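4.2 Who gets the kettle?

I went into this part of the study thinking the hard bit for a small charity would be raising the money. I was wrong, or at least wrong about Skotham. When I sat in on their referral meetings, the money hardly came up. What they argued over (sometimes for a whole morning!) was who should be first on the list when a decent cooker or a set of beds came in.

Skotham and Costport work 17 streets apart and do much the same job, which is getting household goods to families who've just been rehoused. They go about it very differently, though. Costport gives points for things like children under school age, health problems and time spent in temporary housing, and the highest score wins. Skotham has no points at all. Three caseworkers talk each family through and keep going until they agree, and I found that lovely to watch and a nightmare to write up.

I'd expected families to prefer the points, as they can at least be explained over the phone. Most of the people I spoke to didn't mind either way. They wanted to be rung back. One mother told me she'd waited four weeks for a table and would happily have waited longer if somebody had just told her where she was in the queue. I heard a version of that again and again, from both charities' families.
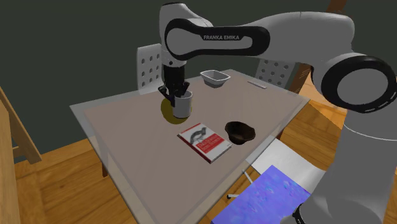

Bianca Grecu

Figure 2. Robot arm holding a mug over a round marker on a table (computer simulation).

Costport has since started a short call to every waiting household, made by whoever is on the desk. Skotham was still talking it over when I finished my visits in February, and the worry there was time, with only two phones and a lot of names. I come back to those calls in section 4.3, along with what the Cabello families made of them.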